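Leonie McAlister
Feb 12, 2026
Filed under: Table Styling, Small Things

Okay, a thread on tiny pumpkins, because I've spent my whole week on them and I'm not sorry.

I've wanted a centrepiece that isn't flowers for ages. Flowers are lovely, but they flop by Saturday and the cat eats them. Veg shapes, though! Orange does so much work on a white table.
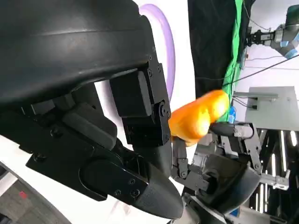

My rule for colour is one loud thing and two quiet ones. Orange is the loud one. The quiet ones can be nearly anything a bit chalky — teal, lavender, that grey-green everyone painted their laundry in.

Glenys Paewai put me onto lavender plates back in January and I was a total sceptic. Purple and orange?? But on plain white it's gorgeous, and a teal mug off to one side stops it looking like a footy jumper.
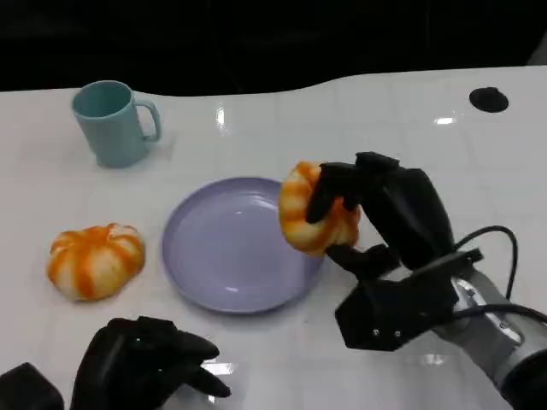
Stripes count as loud too, by the way. A striped orange and white pumpkin is my favourite of the lot, and I'd happily have one on a plate and one straight on the table. Odd heights, nothing lined up.

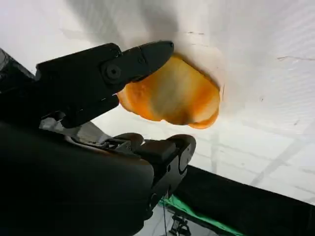

Keegan Ngata asked if you can do it on a budget. Yes! I gave myself $80 for the whole table, plates included, and came home from the op shop with $5 left and a very full bag.

Put the mug where someone can reach it, too. A table you can't have a cuppa at is no use to me. 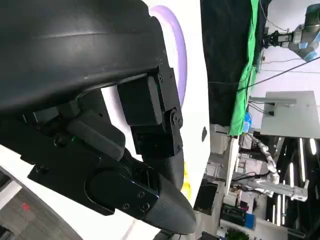 Photo: Meenakshi Thevar

Next up is napkins. I'm leaning mustard, Glenys says plain white, and I'm open to being talked round — send me your favourite colour combos!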